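The shirt that takes three minutes

By Osvaldo Bezerra

In the house where I grew up, ironing was for wedding clothes and for school uniforms. Everything else was folded straight from the line, and my grandmother folded it so well that visitors believed she ironed. I thought of her in July, when I spent a month learning to fold again at the laundry of Tamuno, a sports club with 61 teams and one very long table.

The club washes 1200 pieces in a busy month. Most of them are shirts, and a shirt looks like an easy thing until it comes out of the basket. It is then a kind of rope. One sleeve is inside the body, the hem is twisted around the collar, and you must find two good points to hold before you can do anything useful.

The people at Tamuno call this "opening". They told me it is the real work, and the folding afterwards is only a habit of the hands. A beginner like me takes hold of the first cloth he sees, pulls, and makes the knot smaller. The experienced ones turn the bundle over, look for a sleeve, and follow the seam with their fingers until the shape begins to make sense. 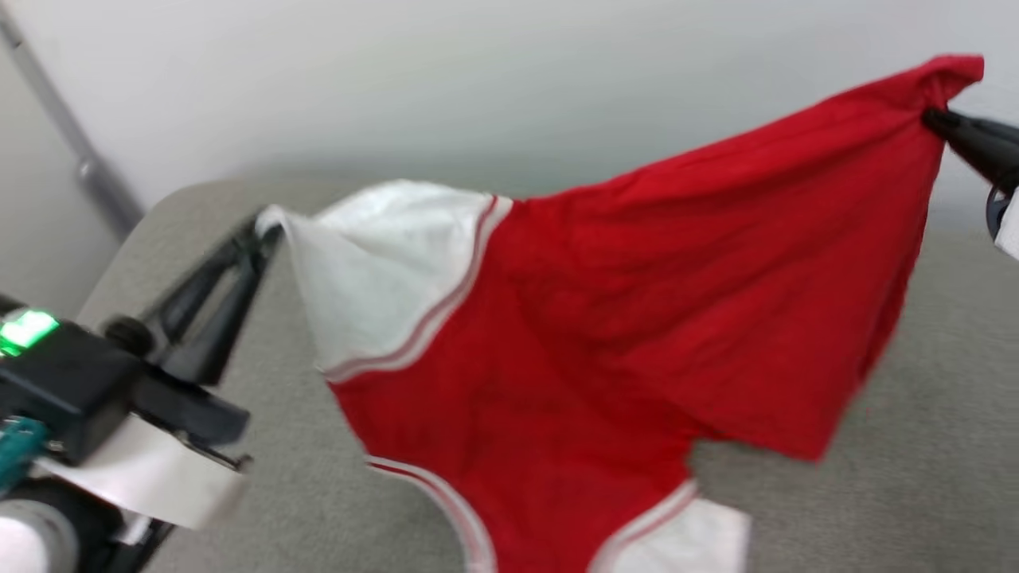 Opening a red and white shirt: the tip of the white sleeve at one side, a gathered end of the red body at the other.

Trims are a great help. On a plain shirt all the edges look alike, but a striped band along a seam tells you which curve you are following. I began to love the two-coloured shirts for this reason, and to fear the black ones, which the older members leave for the morning, when the light from the yard is good.

Fabric matters also. The club buys from two makers, Velier and Cindska. The Velier shirts are heavy and obedient — you lay them down and they stay. The Cindska ones slide. For these I learned to smooth from the middle outwards with a flat hand, and never to pull at the neck, which becomes wavy after one season.

My first shirt took me three minutes. By the end of the month I could do 36 in an hour, and I was very proud until I heard that the usual number is 73.

At home I now open each shirt on the bed before I fold it. My drawer closes for the first time in years, although the socks are still a separate problem.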